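Todemell Play Library: Summer Notes
Jul 15, 2015

Members are asked to return borrowed games to the Geddes Room by the end of July. 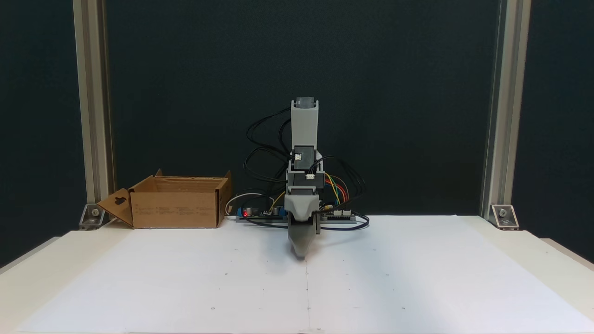

Packing of the collection is under the direction of Roxana Huamán. Plain cardboard boxes are preferred – one with a cut-out handle hole in the flap is easier to carry. Please leave the flaps open until the contents have been checked.

Loose Dice
Unclaimed dice may be collected at the front desk. A green one is showing six. 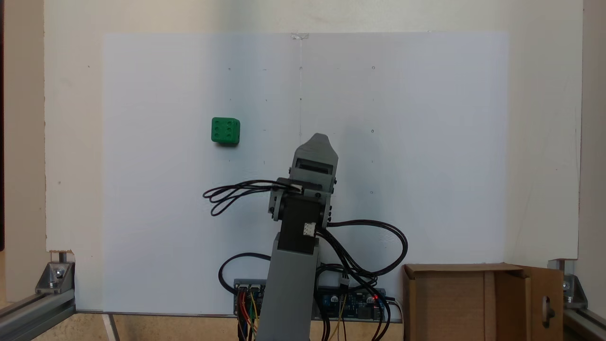 Table Covers
White paper will remain on the tables for the Grilta workshop. Please do not write on it.

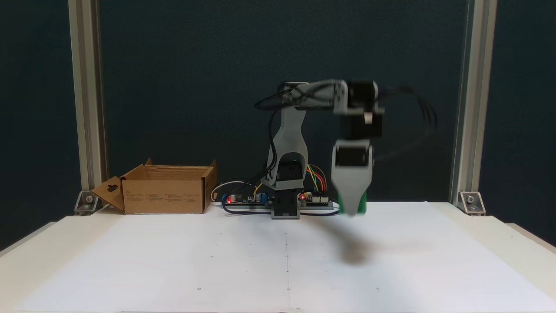 Box Donations
The library needs 12 more boxes. Open ones are welcome.
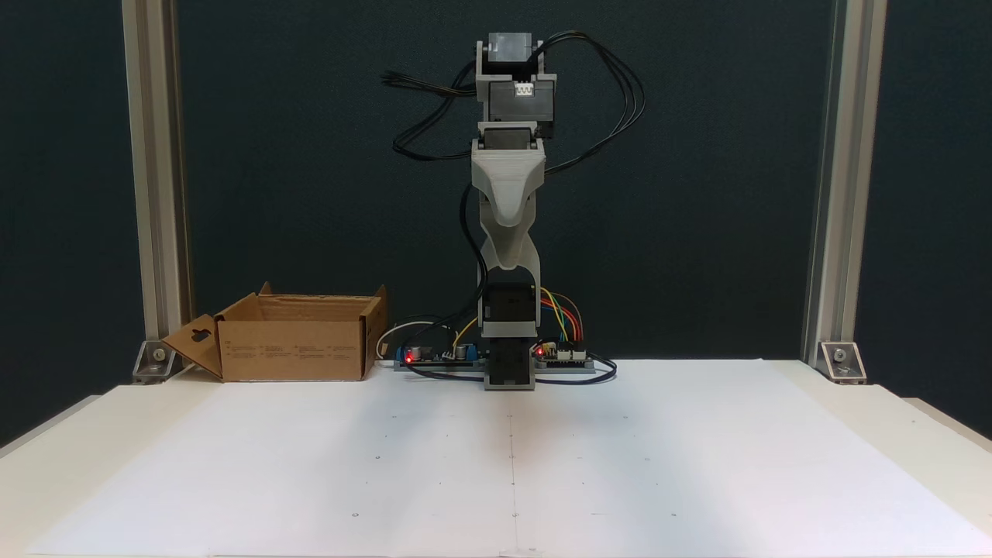
Fall Registration
Forms are available at the desk.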